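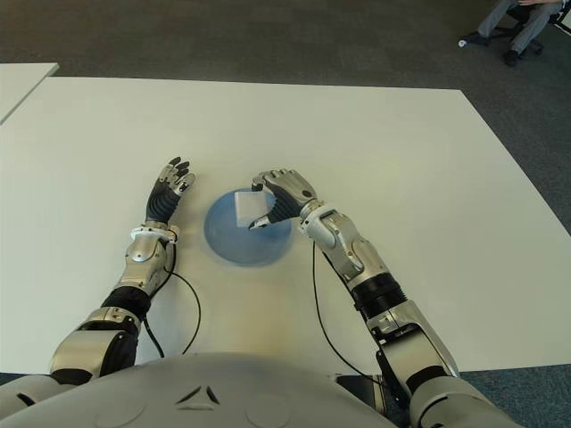 Daryna Harasym thinks the hard part is letting go. Picking things up gets all the attention, she told me before I had even put my bag down, but she'd give a whole month of grabbing for one clean release. I wrote that on the back of my hand because I couldn't find my notebook, and then I spent the rest of the afternoon watching students prove her point.

I was visiting the robotics club at Somine, which meets after classes let out and keeps going until somebody's ride shows up. They're getting ready for the Levchenko round in May, a student contest where a two-armed humanoid has to do small tabletop chores. This year's chore is blocks and bowls. Put a block in a bowl, take a block out of a bowl, move it to the other hand if you're feeling brave. It sounds like something you'd give a toddler on a rainy day, and I said so, and I got a very patient look from four teenagers at once.

So let me pass along what I learned! A bowl is a nasty thing to reach into. The sides slope, so if your fingertips come in too low they meet the bowl first and push the whole thing across the table. Come in too high and you pinch the top of the block and squirt it out sideways like a wet bar of soap. The club's answer is to bring the thumb down low and inside and let the other fingers close over the top. They call this "the lid." Nazar Sydorenko came up with the name and is pretty proud of it (his sister Tamara would like it known that she came up with the grip).

The blocks themselves are light, and that makes it worse. A heavy block stays where it is when you bump it. A light one goes for a walk. Bohdana Vakulenko has been working on how slowly the hand can close and still finish inside the time limit, which is 40 seconds per block. Her first version took almost the whole 40 just closing the fingers. Her newest one leaves enough time to carry the block out and set it down, provided it doesn't get stuck on a fingertip. It gets stuck on a fingertip a lot. The finger covers are grippy, and the block likes them.

Which brings us back to Daryna and letting go. The trick she's trying now is opening the thumb first, waiting a beat, and then opening everything else. I watched it fail six or seven times in a row, with a lot of groaning, and then I watched it work and heard a noise out of Pylyp Stelmakh that I would not have guessed he had in him. He's the quiet one. He does the log.

Oh, the log! I have to tell you about the log. Every try goes into it, good or bad, with a line about what went wrong. They had 800 tries written down when I visited, and Pylyp can find you any of them. He read me a few. "Closed on nothing." "Closed on bowl." "Good, don't know why." That last one shows up more than he'd like, and the rule is that a "good, don't know why" has to be run again before anyone gets to celebrate. I asked how many of the last hundred had worked and he said 66, without looking it up. The goal before May is to get that into the eighties.

The other thing eating their time is the second hand. For now it mostly stays up and open, out of the way, while the right one does the work. Tamara wants to use it to steady the bowl. Nazar thinks it will only give them a second way to knock the bowl over. They've been having this argument for weeks, as far as I can tell, and they have it in the car too. The rules allow either approach, and a team from Jundov used both hands last year and placed ahead of Somine, so Tamara has that going for her.

I asked if I could try setting a block for a run, and they let me, and I put it dead center in the bowl. Wrong! The judges put it wherever they please, so the club practices with it shoved up against one side or the other. Bohdana moved it for me. Very politely.

The program they write in is called Andura, and students new to the club spend their first sessions in it moving one finger at a time before they get near a block. There's room for a few more people if you're a Somine student reading this. You don't need to know any code. You do need to be okay with writing "closed on nothing" next to your own name, maybe 30 times in an afternoon.

Runs start at 3:30 p.m. and family members can come watch the last half hour. Bring a snack to share, and please keep it off the robot's table. Pylyp asked me to put that in.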